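**From:** Jomar Padilla
**To:** chores-and-machines list
**Subject:** Re: Re: So can it do the dishes or not
**Time:** 9:40 pm

Edgardo Marquez wrote:

> I have been on this list for 7 years and every June somebody tells us the housework robot is nearly here. Last June it was the Zoltari, which was going to fold my shirts. I have seen the Zoltari fold a shirt. It folded it the way a raccoon would, with great interest and no plan.
>
> My wife wants to know if we should hold off on replacing the dishwasher. I told her I'd ask the list. Please somebody give me a straight answer: can any of these things do a kitchen chore yet, start to finish, in a kitchen?
>
> Also, does anyone still have the manual for the old Policarpio bread slicer? Mine has gone missing.

Edgardo,

Buy the dishwasher. It is a robot, it has been one for decades, and it has the good sense to stay inside its box. You give it dirty plates and it gives you clean ones and it has never once tried to find a plate by looking for it.

The longer answer is that "kitchen chore" covers a lot of ground. I've spent most of the spring with the people at Ergate, who let me sit in a corner as long as I don't touch anything. They don't do kitchens. They do tabletops, and they are pretty frank about the difference. What they care about this year is picking up flat things, moving them somewhere else, and letting go at the right moment. If that sounds like something your granddaughter had down before she could talk, well, yes. I said so too and got a look.

Flat things are mean, though. Try it yourself with a pair of kitchen tongs and a saucer. There's no side to grab. You and I slide a fingernail under the rim, or drag the thing to the edge of the table and catch it as it tips over, and we do this while arguing about something else. A gripper has no fingernail. Now put one of your saucers on something soft, so that pushing down on it makes it sink, and put the other on something hard, so that pushing down on it does nothing whatever except annoy the motors. That's two different jobs and they look like the same job. The setup is about as domestic as these things get: a flowered cushion, a pink cutting board, a disk on each, and a glass cup between them waiting to be knocked over.

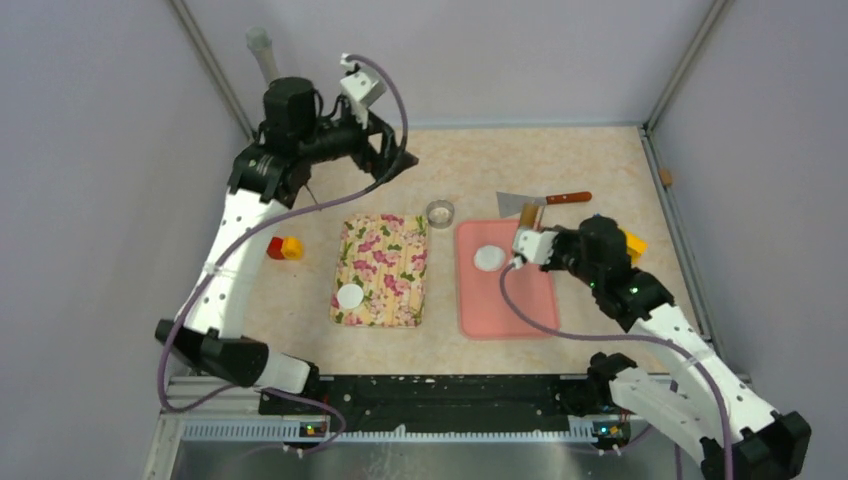 ## Where I'd put the money, chore by chore

**Moving dishes around.** Getting there, if the dishes are few and you're in no hurry. I'd trust a decent pair of arms with a plastic plate. I would not hand them my mother's gravy boat. Glass is its own headache, as cameras tend to see the stuff behind the glass and report that there is nothing there.

**Turning something over with a spatula.** I would love to tell you pancakes are solved. A spatula is a tool you hold at one end to do something at the other, and the machine has to know what's happening out at the far end without feeling much of it. I've seen it done. I've also seen it done into a wall.

**Laundry.** No. See your raccoon. The Heta people swear theirs does towels, and I believe them about towels.

**Shop floor.** Here the news is better, and it's been better for ages. Put the same part in the same spot every time and an arm will pick it up until the building falls down. My cousin's plant runs one that loads a press more than 2,000 times a shift and asks for nothing but grease. Put the part down a hand's width to the left and it will load the press with air, very accurately.

That last bit is the whole trouble with your kitchen, Edgardo. I've eaten in it. Nothing in there has been in the same spot twice.

What has changed since last June, and I'll give them this much, is that the arms put up with more mess than they used to. A year ago they wanted a bare table. Now people leave other junk lying around on purpose and the thing mostly works around it. It's slow. I went and got a sandwich during one attempt and it was still thinking when I came back. But I'd rather watch a slow one deal with a cluttered table than a fast one deal with a clean one, and I've sat through plenty of the second kind at trade shows.

So tell your wife 9 years. I have no basis for this. It's just far enough off that the new dishwasher will be out of warranty and you can't blame me.

I do have the Policarpio manual, minus the back cover. It's in the garage under the other manuals. I'll scan the pages on blade alignment first, I assume that's what you're after, and if you need the parts list say so before I put the box back up on the shelf.

Jomar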